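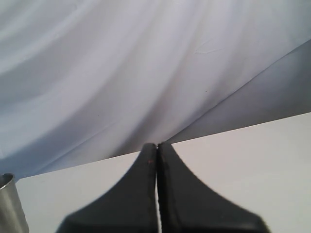
Masking the gripper out of the wrist camera

Dec 3, 2020

I spent most of October chasing a fault in the perception side of Gruvari, the small manipulation stack I look after, and I want to write it up while I still remember the order I did things in.

The symptom was that the planner would sometimes refuse to start. It would load the scene, run the collision check on the starting pose and report that the arm was already touching something. Clear the scene and try again, and it might be fine, or it might report the same thing a second time. The obstacle it complained about was always close to the fingertips.

My first guess was the hand-eye calibration, so I redid that. It moved the camera by less than I can measure with a ruler and changed nothing else. My second guess was timing. The images and the joint states come in on separate threads, and I had been pairing each image with the most recent joint message instead of the nearest one by timestamp. That was wrong and I fixed it, but the false obstacle stayed.

What I should have done first was save the segmenter output to disk and look at it. The segmenter takes an image from the wrist camera and splits it into table, background and objects. The fingers are supposed to be removed before it runs, using a mask. I had drawn that mask by hand a long time ago with the fingers wide open, and it was a single fixed shape. With the fingers open it covered them well enough. With the fingers nearly shut it left a strip uncovered along the inside of each one, right up to the tip, and the segmenter quite reasonably called the strip an object.

It got worse at the tips. From the wrist camera the tips come up to the back edge of the table, so a piece of leftover finger there sits partly against table and partly against cloth. The depth step then has to choose which one it belongs to, and it flips between the two. 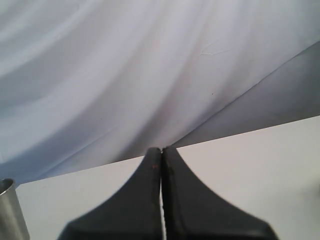
Fingers almost closed, with the thin line of light showing between them.

The gap is the other part of the problem. It is only a few pixels wide and pale, with black on both sides. My old edge filter saw two strong parallel edges and decided it had found a thin upright thing. I tried raising the minimum width and lost real objects, so I put it back.

The fix was to stop using a drawn mask. Gruvari now renders the finger model from the camera's point of view at the current opening, grows the outline by 7 pixels and uses that as the mask. When the opening is below a threshold it also fills the space between the fingers, so the gap never reaches the segmenter. The render runs at a quarter of the image size and is scaled up afterwards. It takes up to 11 milliseconds on my machine, which I can live with.

I looked at doing it by colour first, seeing as the fingers are black and nearly everything else on my table is white. It worked until I thought about dark objects, and there are also reddish specks on the fingers and a lighter worn rim on one of them, all of which came through as holes. You can patch holes, but I didn't want a mask that depends on how clean the fingers are.

The metal cup on the left gave me a separate headache. Only part of it is in view, and the segmenter used to fit a cylinder to whatever it could see, with a radius that jumped about from one image to the next. Objects that touch the image border are now marked as partial. They still go into the collision scene, as a padded box, but they can't be picked as a grasp target until another view has seen the whole thing.

To check all this I replayed 2,000 saved images through the old and new code. The old code put at least one false object at the fingertips in a good share of them. The new code did it in two, and in both the finger opening reported by the driver was stale, so the mask was drawn for the wrong width. I have added a check that drops the image if the opening message is too old.

Still on the list: the creases in the backdrop. There is a sharp diagonal one on the right where the cloth goes from light to dark grey, and the table edge finder likes it nearly as much as the real edge. For now I keep the lower of the two lines. I would prefer to fit the plane properly and work out the edge from that, but it means changing the depth code again and I have had enough of the depth code this year.

The mask renderer is on the main branch. If you have your own finger model, set its path in the config and turn off the old static mask — leaving both on does no harm but wastes time.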